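Sutau Kitting Cell
Two-arm picking and kitting of circuit boards and wire harnesses

Overview
Applications
Method
Results
Downloads
Contact

Sutau is a two-arm research cell for collecting small electronic parts into kits. It was built to test one method: assigning each pick to an arm only after the previous pick has been confirmed, with no fixed left and right work areas. The cell is supplied by Milance as a complete station or as a software package for labs that already have two arms and a table.

Applications

Wire harnesses are hard to kit automatically. They tangle, they change shape when lifted, and the connectors catch on the rim of a bin. Boards are easier to hold but must be set down flat. Sutau handles both in the same run, with parts stored in four open bins and a steel tray between them as the kit area. The tray is lined with plain white paper, which cuts glare from the metal and gives the overhead camera an even background.
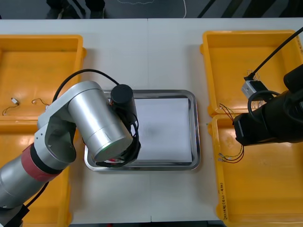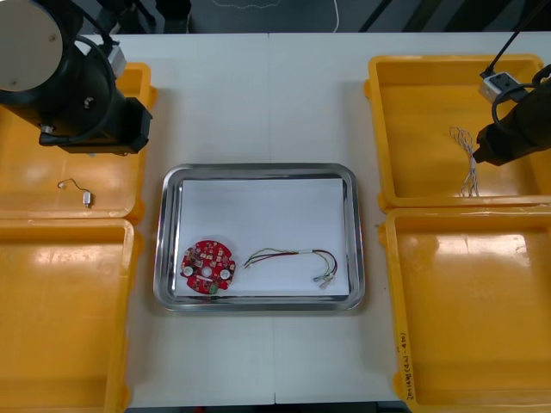
Sutau cell during kitting trials. Yellow bins on both sides, paper-lined tray in the center. A red circuit board and a wire harness are on the paper in the second picture.

Method

The planner, Drunar, keeps a list of open picks and scores each one for both arms. The score combines reach, the chance of a tangle, and the risk that the arms will cross over the tray. Only the best pick is released. The list is scored again once the part has been placed or the attempt has been marked as failed.

For wires, the grasp point is chosen near the connector end when one can be found. If no connector is detected, the gripper takes the thickest part of the bundle and lifts slowly to a check height. A second object hanging from the grasp counts as a tangle, and the bundle is lowered again.

Results

The method was tested on 3,000 picks, using 29 part types, 16 of them harnesses or loose cables. The baseline was the same cell with fixed work areas.

Failed picks, fixed work areas: 296
Failed picks, Drunar planner: 188

Both settings used the same grippers and the same camera. Most of the remaining failures were harnesses with several small connectors, where one connector stayed hooked under another part. Very thin single cables lying against a bin wall were the next largest group. Cycle time was slightly longer with Drunar.

Requirements

Two six-axis arms with parallel grippers
Overhead camera with a clear view of bins and tray
Flat white table surface
Linux workstation with a dedicated graphics card

Downloads

Trial protocol, version of October 28, 2021
Part list and failure log
Drunar setup guide

Technical contact: Kyriaki Sarantis
Orders and loan units: Ambros Rüegg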